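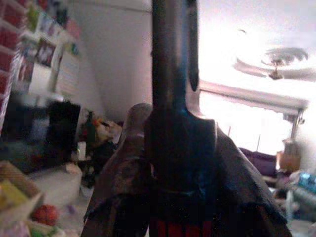 Grout, part two: sealing and what came after

In part one I covered raking out the old joints in the back kitchen. The replacement was a cement grout from Kerard, mixed slightly stiffer than the bag suggests. Joints on terracotta are rarely even, and a wet mix slumps in the wide ones.

Curing took 3 days with the window shut. I misted the joints morning and evening. The bag says once a day, but in July the room gets warm by noon and the surface dusts if it dries too fast.

Sweeping matters more than I had allowed for. Grit left on unsealed clay works like sandpaper, and it ends up in the sealer as well. I swept before each coat, always towards the door, then went over the joints with a barely damp cloth. 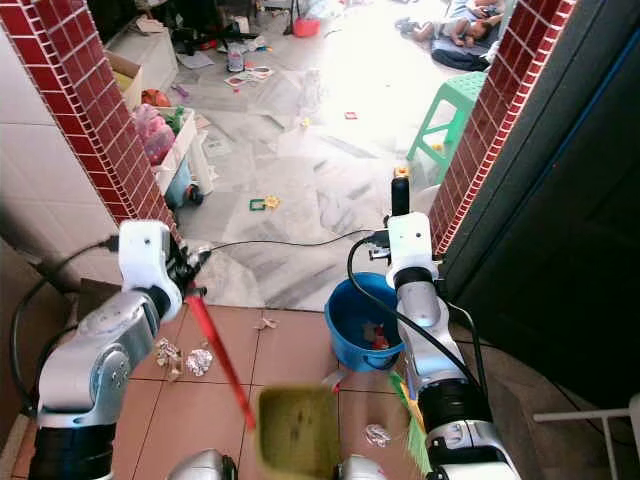

The sealer was Stekudano matt, two thin coats, wiped back after ten minutes. I had tested Evton on a spare tile first. It darkened the clay more than I wanted and left a slight shine at an angle. Both beaded water equally well after a week.

Cost, including the sponge float and a second bucket, came to £351. The grout was the cheap part. A third of the total went on sealer, and I have half a tin left.

Still to do: the threshold strip, where the old mortar is sound but sits 3 mm proud. I will probably grind it down. If anyone has used the Nyarko hand block on cement, I would like to know how long the face lasts.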